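Running a Small Online Racing League: Project Report
Digital Communities course, final submission
May 12, 2021

Why we picked this

Our group of four all grew up with racing games, so when we were told to organize something online and then write about it, there was really only one idea on the table. We wanted to run a short sim racing series of our own, open to students and anybody they cared to bring along, and see what it takes to keep people coming back (quite a lot of work, it turned out for us, and most of it in the evenings). We called it the Altlow Cup, and it ran for five rounds.

Setting up

We rented a server from Groltirell, which hosts game servers by the month, and used a free sign-up tool called Tonulura for entries and results. The server had room for 26 cars. We had 41 sign-ups before the first round, which made us very happy and then rather worried, and we ended up splitting everyone into two groups by practice lap time. Looking back, that was the best decision we made all season! The slower group had far closer racing, and some lovely people in it who might have quit if they had been lapped every few minutes.

All cars were free ones that come with the game. We talked for a long time about using a paid car pack, because it did sound wonderful, but we didn't want to ask students to spend money on a class project.

Rules and penalties

Our first rulebook was 800 words long, and we were proud of it. Hardly anyone read it. After round one, when the first corner went about as badly as a first corner can go, we cut it down to a single page and read the main points aloud in voice chat before each start. Contact reports dropped a good deal after that, although we also had fewer cars on the grid, so we can't say for sure which one did it.

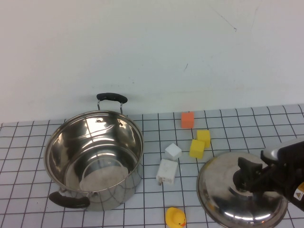

Penalties were the hardest part for us as a group. We reviewed every report together the next evening, which was fair but slow, and drivers told us they would have liked an answer sooner. If we did it again, two of us would review and the other two would only step in on an appeal.

Results and feedback

The final round was at our made-up "Mizuno" layout, a short circuit one of us built over spring break, and it was easily the favorite. In our closing survey, 76 percent of those who answered said they would enter another season. The most common request was for longer practice sessions, followed by a mandatory pit stop — something we had left out to keep things simple for beginners.

We have kept the sign-up page open in case next year's class would like to take the league over, and the short rulebook is attached as Appendix B.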